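**Project report: building a small set for Palura**
Turthorpe, game design elective
10 Oct 2025

I've been playing card games since I was old enough to lose the cards under the couch, so when we were told to pick a project, I didn't think very long. I wanted to make my own mini expansion for Palura, get it in front of real people, and find out if I could tell a good card from a card I just happened to like. (Spoiler: I'm still bad at this!)

If you've never played Palura, it's a two-player game where you build up a little trading city, and you win by either knocking down the other player's gate or filling your own market. You pay for cards with lanterns, and you get one more lantern each turn. That's enough to follow the rest of this.

My set is called Dremolier, after the drowned city it takes place in. It has 64 cards and a brand new mechanic, Tide, and all the art is my own terrible marker drawings. Danylo Koval was my main playtester and he also wrote most of the flavor text, so if you laugh at anything on the cards, that's him.

## How I started

I made every mistake on day one. I sat down with a notebook and wrote all the big flashy cards first — sea monsters, a queen with a whale for a throne, a bell that ends the game if you ring it enough times. I had so much fun. Then I tried to build a deck and couldn't, and I wasn't sure why until we had played a few games that all went the same way, with both of us passing turns and staring at hands full of monsters we couldn't pay for.
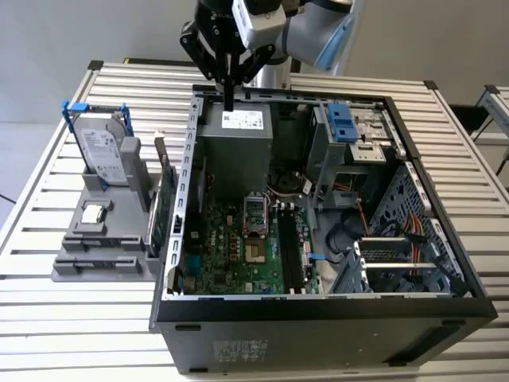
The trouble was the cheap cards, or the lack of them. A Palura deck needs something to do on turns one and two, and mine had two ways to spend a single lantern, both of them bad. Think of a computer tower lying open with its power supply in place and a green motherboard in there with memory slots and everything, but the CPU socket is empty with the bracket sticking up. My deck was that. All the parts you'd want around the important part, and no important part. So I threw out a big chunk of the list and wrote the cheap cards next, which are mostly fishermen, ferrymen and one rude heron.

The heron is now the best common in the set. It costs one lantern, it has one strength, and when it enters play you look at the top card of your opponent's deck and may put it on the bottom. People get really mad about the heron.

## The Tide mechanic

Tide cards get stronger or weaker depending on whether the turn is "high" or "low." In my first version it switched every turn, and there was a token you flipped over. Everybody forgot to flip the token. I forgot to flip the token and I invented it.

In the second version the tide only changes when a player pays a lantern to change it. This was much better, and it made for some mean little standoffs where neither player wanted to be the one to pay. Danylo liked it a lot. I liked it too, except that games got long, and one of them ran so long we had to give up our table.

The version I kept is a mix. The tide changes for free whenever a card with the Moon symbol is played, and you can pay two lanterns to do it yourself once per turn. It's a tiny bit wordy, but people got it after one game.
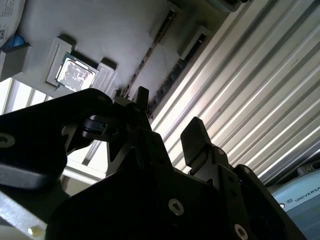 *A processor chip in its fixture, between two white holder blocks.*

## Playtesting

We played 100 games through September and into this month. I wrote down who won, who went first, and which deck each person was on. I also kept a column called "grumbles," and that turned out to be the most useful one by far. A win rate tells you a card is too strong, but a grumble tells you it's no fun, and those aren't always the same card.

The first 50 games were with the old list and the second 50 were with the new one. I know that's not a very scientific split, because I also kept tweaking small things in the second half, and both of us were getting better at the game the whole time. If I did this again I'd lock the list and leave it alone until the batch was finished.

Here are the changes I made from the grumbles:

- **Pavliuk, Queen of the Lower Stairs** went from six lanterns to seven. She also lost the line that let her come back from the discard pile.
- **Bell of Dremolier** now needs 4 rings to end the game. It used to need fewer, and it was miserable.
- **Salt Merchant** gives you a lantern next turn only. Before, it was every turn, and I can't believe I let that go for so long.
- **Wet Bread** stayed exactly the same. It does almost nothing and people love it.

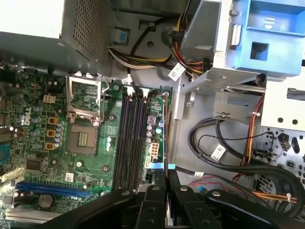 Going first was still too good even after all that. The player who went first won more than their share with the fast fisherman deck, and I tried giving the second player an extra card, then an extra lantern, then both. The extra lantern felt closest to right. I'd want a lot more games with a lot more people before I'd say so with a straight face, though.

## What I'd do next

The market decks need help. Only one of them was any good, and it was good because it borrowed half its cards from the base game. I have notes for a new group of harbor cards that would fill your market faster during low tide, and Danylo has already named them all, so now I kind of have to make them.

I'd also like to redo the card layout. The Moon symbol is too small and it sits right next to the lantern cost, so new players kept reading it as a zero. For the last few games I circled it in red pen on every card, and those are the copies I'm turning in with this report.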